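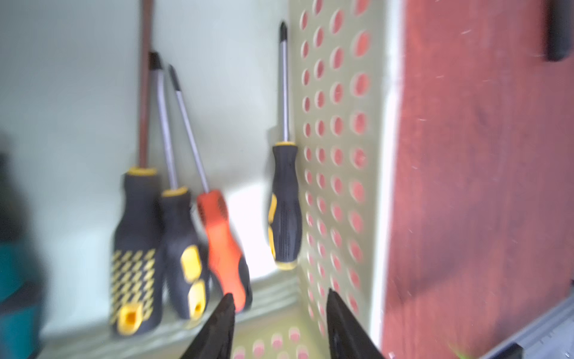
Small Repairs and Changes to Your Apartment: Frequently Asked Questions

November | By Flesovlow Resident Services
7 min read
93 shares

These answers apply to all 1,028 apartments managed by Flesovlow at Celtau and in the Björklund buildings. If your lease says something different from this page, follow your lease and let the office know so we can correct whichever one is wrong. Questions about rent, parking and pets are on their own pages.

GENERAL

What can I do without asking?

You can change light bulbs, tighten loose screws, replace a toilet seat, hang pictures, put up curtain rods, assemble furniture, change a shower head and replace the batteries in smoke alarms. You can also swap cabinet knobs and drawer pulls as long as the new ones fit the existing holes. Keep the old ones in a bag in the apartment. They need to go back on when you leave.

What do I need to ask about first?

Painting, wall-mounted televisions, shelves wider than a doorway, new light fixtures, ceiling fans, window film, a bidet attachment, and anything that involves drilling into tile. We say yes to most of these. We want to know where the pipes and wires are before you start, and in some apartments we know that and you don't.

What is never allowed?

Removing or moving walls, changing the electrical panel, moving an outlet, working on gas lines, taking down a smoke alarm or sprinkler head, and drilling into the outside walls or the window frames. Balcony railings count as outside walls.

How do I ask?

Log in to Datus and choose "Changes to my home." Describe what you want to do, which room it is in and who will do the work. A sketch with measurements helps. You can also fill out a paper form at the office. Please don't ask the maintenance crew in the hallway. They can't approve anything, and a verbal OK will not be on file when you move out.

How long does an answer take?

Painting and shelves are usually answered by the next Tuesday, when the office goes through the week's requests together. Requests that need a visit take longer. If your request shows as "open" in Datus, it has been received and you don't need to send it again. Sending it twice puts two requests in the list and slows both down.

WALLS AND HANGING THINGS

What are my walls made of?

At Celtau, the walls between rooms are drywall on metal studs and the walls between apartments are concrete behind drywall. In the older Björklund building, most walls are plaster. The newer Björklund building is drywall throughout, except in the bathrooms. If you aren't sure which building counts as newer, it is the one with the bike room.

How much weight can I hang?

A small picture can hang from a nail or a picture hook. A mirror or a heavy frame needs an anchor rated for its weight, or a screw into a stud. Check the package for the rating and stay well under it. In plaster, drill a small hole first and go slowly. Hammering a nail straight into plaster often brings a piece off with it.

Can I use adhesive strips?

Yes. Pull the tab slowly, straight down along the wall, when you remove them. Adhesive hooks that have been up for several years sometimes take paint with them. Touching up a small patch is normal wear and we don't charge for it.

Do I have to fill the holes when I leave?

Nail holes, no. Anchor and screw holes, yes. Use lightweight spackle, let it dry, sand it flat and stop there. Do not paint over the patch unless you have the exact paint from us. A patch in the wrong white is more work for the painters than bare spackle.

TOOLS

Do I need my own tools?

For everyday jobs it is worth owning a few. A tape measure, a hammer, a small level, an adjustable wrench and some screwdrivers will cover most of what is on the "without asking" list. Have at least one Phillips and one flat-blade screwdriver, and if you can, more than one size of each.

Why does the screw keep stripping?

The tip is usually too small for the screw. Try the next size up, press firmly and turn slowly. If the screw head is already worn, lay a wide rubber band flat over it and press the screwdriver through the band. If it still won't move, stop and send us a repair request. Once the head is completely round, we may have to drill it out, and on a door hinge that can damage the frame.

Can I borrow tools from the office?

Yes. The office lends hand tools, a stud finder, a stepladder and a cordless drill. Bring your key fob and sign the sheet. Hand tools can be kept for 3 days, and the drill is due back before closing the same day. We don't lend saws, sanders or anything that burns gas.

What if I break a borrowed tool?

Tell us when you bring it back. There is no charge for normal breakage, including snapped drill bits. We do charge the replacement cost for tools that are never returned.

Where should I keep my own tools?

Anywhere dry inside your apartment or storage locker. The floor of the utility closet has to stay clear so the crew can reach the water shutoff. Please don't store tools on top of the water heater either. If you spread tools out on a table or counter while you work, put a towel down first. Metal tips scratch wood finishes and countertops, and scratched countertops are one of the more common charges at move-out. 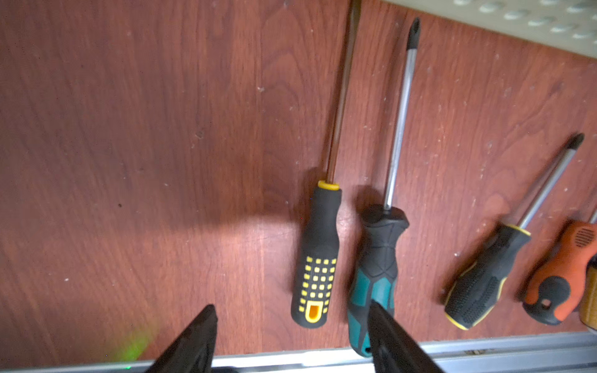
FURNITURE ASSEMBLY

Can I have furniture delivered to the loading area?

Yes, but book a time in Datus first. Deliveries without a booking can use the front door if the boxes fit in the regular elevator. The padded elevator needs a key, and the office has it.

When can I assemble furniture?

Between 8 a.m. and 8 p.m. This covers hammering and power tools. If you are turning screws by hand, no one will hear you and you can do it whenever you like.

Do tall pieces have to be attached to the wall?

Bookcases, dressers and wardrobes should be attached with the strap or bracket that came in the box. You don't need permission for this. In homes with young children we ask that you do it the day the furniture is put together. If the bracket is missing, the office keeps spare ones at the front desk.

What do I do with the boxes?

Flatten them and take them to the cardboard bin. Foam goes in regular trash. Don't leave boxes in the trash room "for someone to use." They block the door.

I have furniture I don't want anymore. Can you take it?

No, but the city will pick up large items with notice. Put the piece out the evening before pickup, at the curb on the north side. Furniture left in the hallways or storage rooms is removed, and if we can tell which apartment it came from, the cost goes on the next bill.

PAINTING

Can I paint any color?

Any color, once it is approved. If you choose something dark, we will ask you to prime and repaint in the original color before you leave, or pay for us to do it. You can decide which when you give notice.

Which paint do you use?

The office can print a label with the color codes for your apartment. There are different codes for walls, trim and ceilings. Kitchens and bathrooms have a different finish from the rest, so please read the whole label before you buy.

Can I paint the doors and cabinets?

Inside doors, with approval. Kitchen cabinets, no. The factory finish can't be brought back once it has been painted over.

REPAIRS WE DO

Which repairs should I leave to you?

Leaks, clogged drains that a plunger won't clear, outlets that don't work, appliances that came with the apartment, locks, windows that won't close, and heating. There is no charge unless the damage was caused by misuse.

A drawer or cabinet door has come loose. Is that mine or yours?

Either. If the screws only need tightening, most people do it themselves. If the screw turns and turns without catching, the hole is worn out and needs filling. Send a request and describe it as "screw won't hold." We will bring what we need on the first visit.

How do I turn off the water?

There are shutoff valves under each sink and behind the toilet. Turn clockwise. The main valve for the apartment is in the utility closet and has a red tag. If the main valve is stiff, don't force it with a wrench. Call the emergency line.

Do I have to be home for a repair?

No. Check the "enter without me" box in Datus if you agree to us coming in. If you don't check it, we will call to set up a time. Pets should be in a closed room either way.

What counts as an emergency?

Water you can't stop, no heat in cold weather, a smell of gas, sparks or burning smells from an outlet, or a front door that won't lock. For gas, leave the apartment first and call the gas company from outside. Then call us.

MOVING OUT

Will I get my whole deposit back?

Almost all of the deductions we make are for cleaning. Holes in the wall are a small part. Clean the oven, the refrigerator and the bathroom, fill your screw holes and put the original fixtures back.

Can I leave my shelves for the next tenant?

Ask when you give notice. If the shelves are well mounted and the next tenant wants them, they can stay. If we haven't confirmed it in writing by your last day, take them down.

Can someone look at the apartment before I go?

Yes. Request a pre-move walkthrough in Datus any time after you give notice. It takes less than half an hour. You will get a written list of anything that would be charged, and you can fix those items yourself before you hand in the keys.

7 comments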